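September, 4.30 pm

Cloths again. Sheena Moffat wants the folding notes tidied before the Jukima order goes in, so I went through the drawer this afternoon. The MacRitchie ones have gone stiff at the hems and I've put them in the rag bag. The rest can stay in use for now.

Two colours for the bench from here on, teal and lime green. They show up well against the pale boards – the old beige ones didn't.

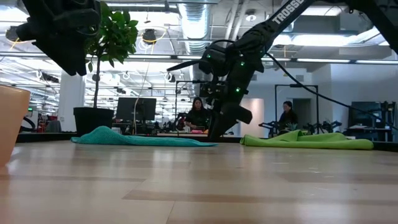

Order is for 50, half in each colour. Ask whether they come pre-washed, as the last lot shed lint all over the table. Fold in half, then in half again, hems inside.

Still to do: wipe down the table top, label the drawer, water the tree.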